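Notes from the Partington open day, June 4, 2026

Got there late, parking was a mess. Follow the signs for Faverance, not the ones for the visitor center, which is shut till December.

Started at the sawmill. Loud, great smell. They dry the boards 53 days before anything gets cut to size, longer for the thick stuff. Guide talked fast and I missed most of the kiln part. Somebody asked about knots and got a very long answer. Earplugs in a bucket by the door, take two pair.

Then the finishing hall. Oil or wax, thier pick is oil, 9 coats on the counters. Touched a sample board and it felt like soap. Price list on the wall, didn't copy it down, but a plain bench top was under 1,000 and I thought that was fair. Drodent does the hardware, hinges mostly. Skipped that talk for lunch. Soup ok, bread better.

Afternoon was the old barn, all hand tools. Best part of the day. Planes, drawknives, a pedal lathe you could try if you waited 20 minutes. I waited. Made a very bad spoon handle. 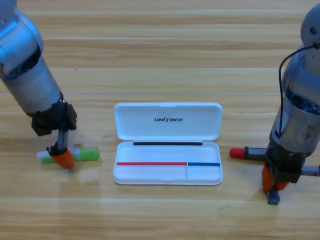
*Light wood tabletop, white case open in the middle.*

Shop closes early so go there first. Bought a cutting board and a tin of wax, forgot the tin on the counter. Will call tommorow. Furkudine is on the same road and has its own open day, might try it if the weather holds.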